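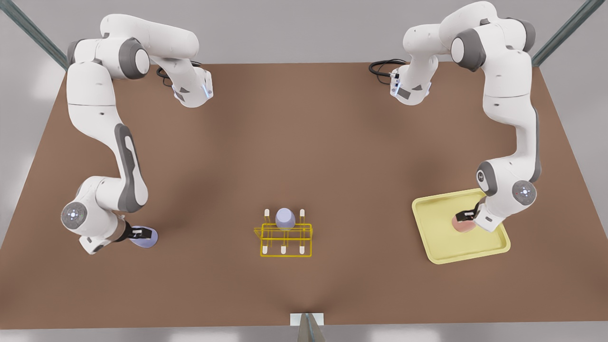

Sim, rack-and-tray task. Left arm with the pink disk over the tray, right arm holding the second lavender piece.

Monday, 4:40 pm

Target for this batch was 300 usable episodes. We have 332 kept out of 584 recorded, so the Salem set can close. Most of the rejects came from the first hour, before Karim lowered the gripper speed near the tray.

3 episodes have the arms moving in the wrong order. Kept them in a separate folder -- Rania wants to see whether training on them hurts.

Cup start pose is still too uniform. Felicidad will widen the random offset on the rack before the next run. Tray angle range is fine as it is.

To do: rerun the length filter, fix the label "plate" to "disk" in the task text, send Khadija the new split. Replay check tomorrow morning, both arms.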